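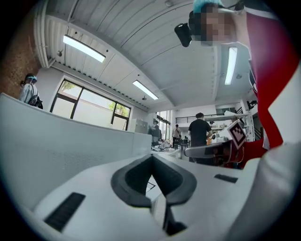

Does the Ten-Minute Rule Work? A Look at Study Breaks in the Gondal Reading Room

Final project report, Introduction to Research Methods

1. Why we picked this

Our campus study skills handout tells students to take a ten-minute break every hour. It says this will improve memory and focus. It gives no source. When we asked at the help desk where the number came from, we were told it was "pretty standard."

Our group had doubts. Most of us have taken a ten-minute break that lasted until dinner. We also noticed that the handout recommends a timer app called Eltilix, and the app's own page quotes the handout as support. So the handout points to the app and the app points to the handout. We wanted to see if we could find any effect ourselves with the small amount of time and money we had.

2. What we did

We recruited students in the Gondal reading room over three weeks in June. Everyone who signed up was given the same reading packet, a plain history of the harbor at Zirkport. The packet was 3805 words long. We cut it down from a longer text, and one section about grain prices ended up shorter than it should have been, which caused some confusion later.

Each person was assigned to one of two groups by drawing a card. The break group read half the packet, stopped for ten minutes, and read the rest. The straight group read it all in one sitting. Both groups came back the next day and took a quiz with a top score of 20.

We ended up with 113 finished quizzes, 57 in the break group and 56 in the straight group. We had wanted more. A lot of people signed up for the free coffee and did not come back the second day, and we did not keep a good record of which group they had been in. That is a real hole in the study and we can't fix it now.

3. Results

The break group had an average score of 13.1. The straight group had an average of 12.8. Our advisor asked us to run a t-test, and the difference was not significant. It was not close, either.

We then did what everybody does and went looking for something better. We split the scores by year in school, by time of day, and by whether the person said they liked history. One of these splits did look exciting. Among first-year students who read in the morning, the break group did much better than the straight group. There were 9 people in that split. If you slice the data enough ways, one slice will look good, so we are reporting it here only so that readers know we looked.

We also asked people how well they thought they had done. The break group was more confident. They rated their own memory of the packet a full point higher on our five-point scale. Their quiz scores did not back that up. We think this may be the most useful thing we found. People seem to believe in breaks, and believing in them may make the work feel better, but feeling better about a quiz and doing better on it are separate things.

4. Problems

The breaks were not all the same. Some people walked outside and some stayed in their chairs and looked at their phones. We told them to "take a break" and left it at that. A fan of the ten-minute rule could fairly say we tested ten minutes of phone use.

The quiz was too easy in places. Question 4 could be answered without reading the packet at all. We found this out when a roommate who was not in the study got it right. Question 11 was about grain prices, and half of the answer was in the part we cut. We threw out neither question, because we had already seen the scores by then and did not trust ourselves to be fair.

The reading took most people well under an hour. The handout talks about a break every hour, so strictly speaking we did not test the rule as written. A packet long enough to fill three hours would have been a better test, but we doubt anyone would have stayed for it.

Our coffee budget ran out on the second Thursday. Sessions after that had crackers only. We have no idea if this matters.

5. What about the other studies?

We read the summary of a report put out by Ovine, a tutoring company, which says it followed 3000 students and found that planned breaks raised grades. The summary does not say what the grades were before, how the students were chosen, or what the ones without breaks were doing. We wrote to ask for the full report and got back a coupon for a tutoring session. Until someone can read the whole thing, we don't think it should count for much, and we would say the same if it agreed with us.

6. What we think now

We can't say breaks do nothing. Our study was small, and it had the problems listed above. What we can say is that we looked for a benefit to memory and did not find one, and that the handout states the benefit as fact with nothing behind it. We think the handout should either name its source or say that breaks are a matter of taste.

If another group takes this up next term, we suggest a longer reading, a quiz tested on outsiders first, and a sign-in sheet that records the group for every person on day one. The packet and the quiz are in the course folder. Please fix Question 11 before using it.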